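# Tea towel

A **tea towel** (in North America, a **dish towel**) is a flat cloth used in the kitchen to dry crockery, cutlery and glassware. It is usually woven from cotton or linen and has little or no pile, which sets it apart from the terry hand towel.

## Materials

Linen leaves the least lint and is favoured for glasses. Cotton is cheaper and softer, but new cotton cloths often carry a finish that repels water until they have been washed 3 or more times. Blends of the two are known as union cloth. Waffle weaves hold more water than plain weaves of the same fibre and take longer to dry on the rail.

## Colour and pattern

Checks and coloured borders are traditional. Printed souvenir cloths are common in Australia, where calendar designs go on sale before January. Plain white is used in many commercial kitchens, as it can be bleached and shows stains early.

## Handling and folding

A cloth picked up by its middle gathers into deep folds, with the loose fabric hanging below the grip. To fold it flat, the usual method is to find two neighbouring corners, let the rest drop, and lay the cloth out before halving it – twice for a drawer, three times for a narrow shelf.
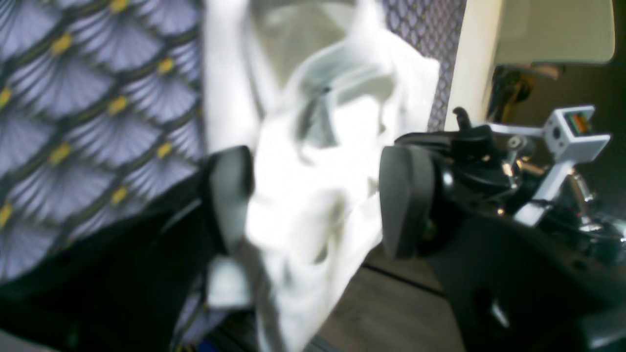 ## See also

- Dishcloth
- Napkin
- Glass cloth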